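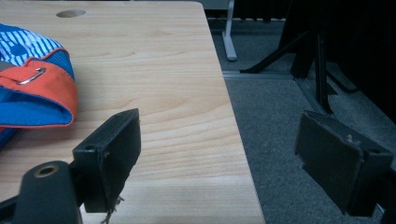
Worn finger pads on a hand-held gripper, with light-colored fibers hanging from the left pad.

Clorari Releases Pad Care Kit and Service Guide for Kimlow Hand-Held Grippers

Monday, April 29, 2024. Clorari today released a pad care kit and a printed service guide for the Kimlow hand-held gripper. Both are available now to Kimlow owners through Qin, the company's parts distributor.

The kit holds 8 replacement finger pads, 13 screws, a soft brush and a small hex driver. It costs $347 and covers two grippers.

Handling fabric is hard on finger pads. Edges scuff, the surface frays, and stray threads can collect at the lower end of the pad. The guide asks users to look over both pads before each shift, brush off lint, and trim any hanging fibers with scissors. Fibers should not be pulled by hand, as this can lift the pad covering.

Pads are changed in pairs. The user opens the fingers all the way, backs out the screws, wipes down the finger and fits the new pad flat before tightening. The guide then calls for a closing check with no load and a second check on a soft item.

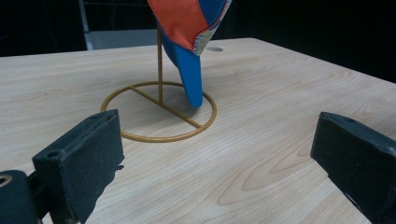 Gripper fingers open in front of a cap on a gold-colored wire stand.

For soft items, the guide recommends starting with the fingers wide open and closing slowly. If one pad touches well before the other, the finger mounts should be loosened and set again.

The guide also covers storage. Grippers should be put away with the fingers apart, out of direct sun, and with the pads clear of other tools.

Owners who use the Jemov mounting bracket can follow the same steps, but should take the gripper off the bracket first. A separate guide for the bracket is planned for September.

Kits can be ordered through Qin. The service guide is included with each kit and can also be ordered alone.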